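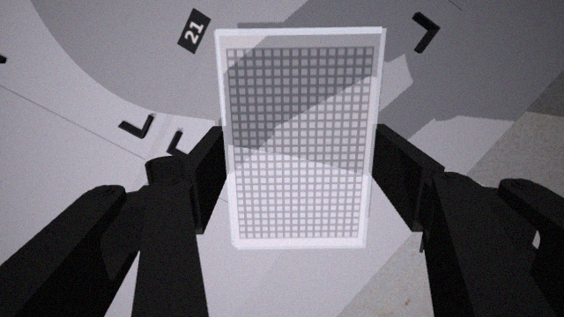
Should a plate-handling arm's motion planner be allowed to pick its own path at run time?

Only in the parts of the cell where a surprising path does no harm. Near an instrument, or with an unsealed plate in the fingers, the path should be one that a person has already looked at and approved.

I've held that view for a while and it is not popular with people who write planners. I used to write them. The case for planning at run time is a fair one: labs move things, benches get crowded, and a library of fixed paths goes stale as soon as somebody shifts a reader 10 centimetres to reach a power point. A planner with a current model of the cell copes with that and a stored path does not.

The trouble is what the planner is asked to care about. Most of the ones I have worked with check for collisions, respect joint limits and try to keep the path short. None of that says anything about liquid. A high-density plate has very small wells, and a path that rolls the wrist partway through to save a bit of travel is perfectly valid as far as the collision checker knows. You can add an orientation constraint, and you should, but then the solver fails more often, and somebody loosens the tolerance on a busy afternoon so the run will finish. I have loosened it myself.

At Pruvost, where I spent 2 years on the scheduling side, we had a sampling planner running every transfer. Hye-jin Moon kept a log of the joint paths for one ordinary move, hotel to reader, and plotted 40 of them on top of each other. Most lay close together. A few went the long way round the base. They all reached the goal and were all reported as successes, and the operators had stopped trusting the arm months before we saw the plot. They stood back from it and kept a hand near the stop button, and they were right to.

What we did next was dull. We kept the planner and moved it offline. It proposed paths in simulation, Hye-jin or I watched each one with a plate in the gripper, and the ones we liked went into a table with the cell layout they belonged to. If the layout check failed at start-up, the cell refused to run. We ended up with 18 approved transfers. Open bench moves with empty labware still planned live.

Warrick Dunstan, who runs the integration group at Henon, thinks this only shifts the labour. Every layout change now costs an engineer a morning. He's correct about the morning. I'd still pay it, and I think he undercounts what it costs to chase a fault that appears on one random seed and never again.

His stronger objection is that simulation flatters you. Contact at the fingertips is where simulators are weakest, so an approved path can still let a plate slip on the real arm. I agree, and I wouldn't approve a path without slow runs on hardware as well. But slip is a grasp problem and it needs its own check, such as reading finger width after closing and again before release. Mixing it up with path choice has wasted a lot of meetings.

Vendors could help by shipping the planner's seed and full input with every logged move. Right now I have to ask for it, and in July one of them told me it was on the roadmap.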